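Lerkon hand gripper, service kit: a review

The Lerkon kit costs $215 and promises a full finger change in 28 minutes. Mine took an evening, most of it spent under the couch looking for a spring. The new jaws are a cheerful yellow and grip cloth well enough.

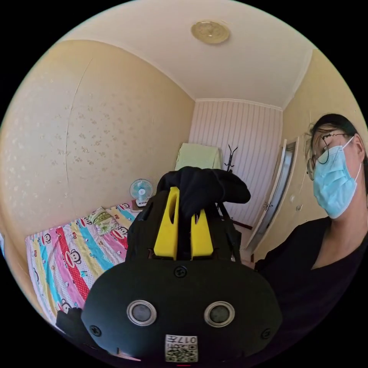

Do you have to recalibrate after swapping the fingers?

Every time, and again after 500 grips if you believe the manual.

The hex keys are made of cheese. Buy Hilley ones. I'd still get the kit again, grudgingly, for the spare screws.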